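Progress Report: Safe Work Rules for Robot-Assisted Computer Disassembly
Reporting period ending in March
Prepared by Amado Marquez, Husinville workshop
Submitted to Pledura

1. Status

The first full draft of the cell rules is complete. It contains 41 clauses, down from 300 collected from existing shop procedures, the arm manufacturer's manual and our own incident log. Most of the reduction came from merging duplicates. The draft was sent to Dizon for outside review, and comments have been received on the sections covering power, gripping force and operator entry.

2. Rules applied at the workstation

Each computer is disconnected from line power before it enters the cell. The operator records the unit number and removes the side panel by hand. The case is laid on its side with the opening up, and fixtures are positioned before the arm is enabled.

Approach to the motherboard is from above only. Lateral moves are prohibited while the fingers are below the rim of the case. Loose cables must be checked before each descent, and any cable crossing the planned path must be moved by the operator with the arm disabled. Power supplies may be removed as a unit but may not be opened in the cell. 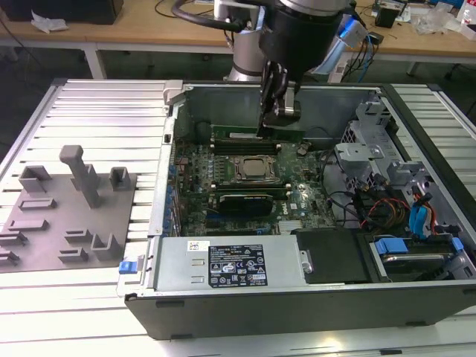
Figure 1. Gripper over the memory slots, with the fixture plate at left.

3. Trials

The draft rules were applied in 1,210 logged cycles. Operators stopped the arm 20 times. Cable position was the most frequent cause, followed by fixture placement. No injuries were reported. Two stops were entered without a cause code, and the log form now rejects blank entries.

Clause 17, on finger clearance, was rewritten after the reviewers found that it could be read as applying only to memory modules. It now covers all parts mounted on the board.

4. Open items

The reduced-speed limit inside the case has not been settled. Dizon recommends a single value for all tasks; our operators prefer separate values for approach and extraction. Both options will be tested.

Static control requirements depend on finger pad data requested from Dastex. Clause 29 remains provisional until the data arrive.

5. Next period

Work will cover the speed tests, operator training records and a second review. No change to the approved budget is requested.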